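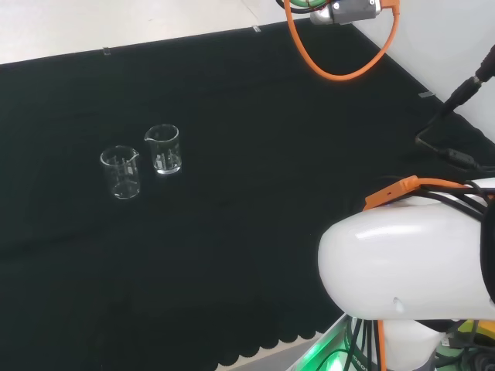 Page 19

4. Test of the Tulby gripper kit with glass

In this chapter we report how we tested the Tulby kit, which the company Tratel lends to schools for one term. The kit consists of a two-finger gripper, two small cameras, a set of cables and a control program. The price is 797 euros if the school decides to keep it. Our supervisor, Aleksandra Ostrowski, asked us to answer one question: is the kit good enough for the chemistry laboratory in Olen, where the glass is thin and smooth?

The loan started on 3rd April, and the report must be handed in before the end of May. We lost the first days with the mounting. The manual is clear about the screws but says very little about the cables. We had to route them twice, because at first they pulled on the wrist when the arm turned. In our opinion Tratel should add one page with drawings of this.

4.1 Work surface

We chose black cloth for the work surface and fixed its border with pieces of tape. Clear glass is difficult for a camera, and on the pale table the program often lost the rim of a beaker. On black it found the rim much more often. The cloth also has a disadvantage - it makes folds, and a fold can move the base of a beaker a little when the gripper pushes from the side.

4.2 Upright and lying beakers

The program has a ready function for upright vessels. The user marks the rim on the screen, and the gripper comes down from above. For this function we have almost only good things to write. Lying beakers were harder. The wall is round, the opening can face any direction, and the printed scale is sometimes taken for an edge.

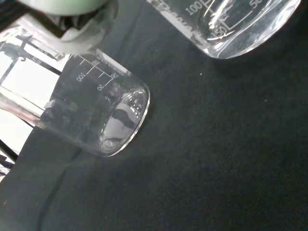
Department of Mechatronics, Wilczyńska Technical College

With a beaker on its side, the finger must come close to the glass before it closes, and the reflections on the rim are strong. We tried to lower the brightness of the lamp, which helped. We also tried the soft finger covers that are sold separately. They hold better on smooth glass, but they are thicker, so the gripper needs more space between two vessels.

The kit has a limit of 500 grams for one object. For an empty beaker this is more than enough. We did not test filled vessels in this part of the project, and therefore we cannot recommend the kit for liquids.

4.3 Settings of the wrist camera

The focus of the wrist camera is set by hand with a small ring. We found the ring too loose. After a long session it was necessary to check it again, and the program gives no warning when the picture is soft. Plain dark cloth with creases is also a poor target for the calibration, so we printed a paper pattern and used it every morning.

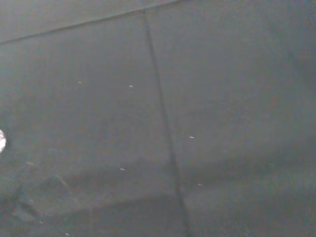
Can the kit be used without the paid service plan?
The control program runs without the plan, but updates and help by telephone stop when the loan period is over.

We asked Tratel for the price of the plan for one school year and are still waiting for the offer. The costs in chapter 5 are calculated without it. The finger covers are included there as a separate line, together with the cloth and the tape.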